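Getting rid of the brown ring inside a white vase?

Posted in Home & Garden > Flowers and houseplants
Posted by pennywren

Hi all, hoping someone can help before my sister visits. I've got a white ceramic vase from Després, shiny all over, which I use for whatever is cheap on the market. I left some chrysanths in it far too long while I was away and now there's a brown tide mark on the inside, just under the shoulder where the neck goes in. I can get two fingers down there but not my hand. Washing-up liquid and a long brush shifted the slime and most of the smell, but the ring hasn't budged. I've also had a go with white vinegar for an hour, which did a bit.

It wasn't a fortune but I'm fond of it. Is there something stronger that won't ruin the shine? And does anybody know how to make cut flowers last more than four days in a warm front room, as that's how I got into this mess in the first place?

3 replies

mossy_bank
Denture tablets. Two of them, warm water, leave overnight. Done.

Osvaldo Galli
Hello Penny, I had a flower stall for 24 years so I have cleaned more vases than I care to remember, and the tablets are a good shout, but I'd go about it in a slightly different order.

An hour is nothing for vinegar if you live in a hard water area. What you've got is probably limescale with the brown muck stuck into it, and you want to soften the scale first. Fill the vase past the mark with half white vinegar and half warm water (warm, please, boiling water can crack a glaze) and leave it until the next day. Tip it out, then put in a good handful of uncooked rice, a squirt of washing-up liquid and a cup of water. Hand over the top and swirl it about for a couple of minutes. The rice gets into the bit under the shoulder where your brush can't bend. Rinse, look, and if there's still a shadow then do the denture tablets.

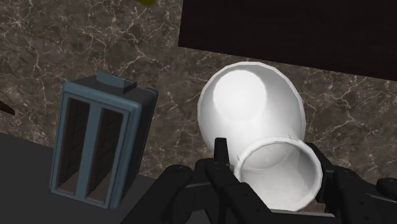

Can you use bleach on a glazed vase? Only a weak mix and only for a short soak, say a teaspoon in a full vase for 10 minutes, and never in the same go as the vinegar because the two together give off a nasty gas. Rinse it several times in between, and leave the bleach alone altogether if the glaze has hairline cracks in it.

Don't use wire wool or those green scourers. They leave grey marks on white glaze and the next ring will grip on twice as well. I did it to a big jug once and it's been an umbrella stand ever since.

As for the flowers, four days is a bit mean for chrysanths, they ought to do you a fortnight. Cut an inch off the stems at a slant with something sharp — kitchen scissors squash them — and strip every leaf that would sit under the water. Then change the water every other day, all of it, and give the vase a quick wipe round when you do. People top it up and think that counts! Keep them off the windowsill over the radiator and away from the fruit bowl too, ripe bananas will finish off carnations in no time. The little sachets of food are worth using if you get one, but mix it with the amount of water it says on the back.

Roses that droop at the neck can sometimes be brought round if you recut them and lay them in a cool bath for an hour. Tulips will flop whatever you do, so I just let them.

kettleon
My mum swears by a 2p coin in the water but I've tried it and couldn't see any difference. I use Sesix tablets from the pound shop for my flasks and they'd probably do a vase. Not sure if they're the same stuff as the denture ones, check the packet first.

pennywren
Thank you both, and Osvaldo especially! Vinegar's in now and I've got half a bag of long grain that needs using. Will report back tomorrow — sister arrives Thursday so there's time for a second go with the tablets if it needs it.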